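Student project report – Automation Lab 2, cell maintenance
Group 8, 2021-10-11

Our job was to get the Jistgate cell back into a state where the next group can just start it. The cell does one thing, CPU handling on a desktop PC lying on its side. It had been left since June and the gripper positions no longer matched the fixture tray. Old notes said 'recalibrate tray', nothing else.

First we took the tray off and cleaned the slots in the aluminium table. One bolt was stripped, replaced. Then re-taught the tray corners, the CPU pocket and the socket. Speed limited to 52 mm/s for all of this, changed in the Renuvitz panel under cell settings (not under robot, we lost a whole session on that). 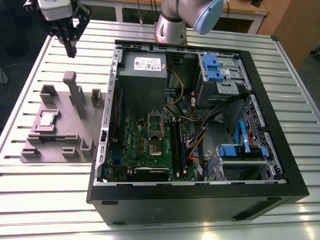
L. Midtbø

The tray goes to the left of the case with the CPU pocket at the front. Chip in the pocket, socket bracket open and standing up before anything moves. Side panel off obviously. The case has to sit square to the table slats or the taught socket point is worth nothing.

Cables were the other problem. There is a bundle of black ones running from the drive cage down into the case, and the approach path we inherited came in low from that side. New path comes straight down over the socket – slower but it clears. Approach height is now 335 mm above the table.

Gripper fingers: check for play, wipe, tighten. We did this every session and wrote it in the log. Grease interval for the arm is set to 2000 cycles in the panel, we didnt get near that.

Still to do
– stop blocks for the case, so it isnt lined up by eye
– back up the taught points, at the moment they are only on the controler
– label the spare fingers in the Wukero box

Settings sheet is in the folder by the cell.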